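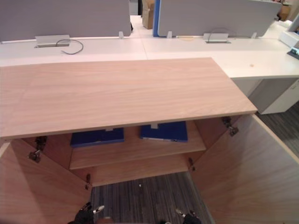

Notebook, May, after lunch. Rules for the cabinet task, second version.

I want to write down what we agreed about start and end positions, as the Candby group asked for it again and I could only answer from memory. The rule for doors is now this: an episode which begins with open doors must have both doors open wide, as on the cabinet with the two dark blue folders on its shelf. Half open is not a start position. In the old version we wrote only "doors open", and every operator understood it differently. I checked 200 episodes from the Umali set and the door angle was all over the place.

Grippers. Before the start signal both grippers stay low, in front of the cabinet base, and they touch neither door. If one touches, stop and begin again. Do not save the episode with a comment, the comments get lost when we export.

Folders. Place them side by side, lying flat. They do not need to be perfectly aligned, and I prefer that they are not. Bindus wanted tape marks on the shelf for this. I am against it, the policy will learn the tape.

Speed near the hinges: level 2, never higher. Level 4 is allowed only in free space. This was already in the Henorum sheet but on page 7, where it is easy to miss. I moved it to the top.

Stop button. One person holds it and does nothing else during the run – no typing, no phone. If this person has to leave, the arms are parked first. I know it is slow with a small team, but I don't want to discuss it each time.

Not decided yet: do we count an episode as good when the folder is out but a door was pushed by the elbow? I would say no. The Umali sheet says yes if the door still closes. Must ask before the next export.

To do: print the new sheet, remove the old one from the wall, check the screws of the lower hinges.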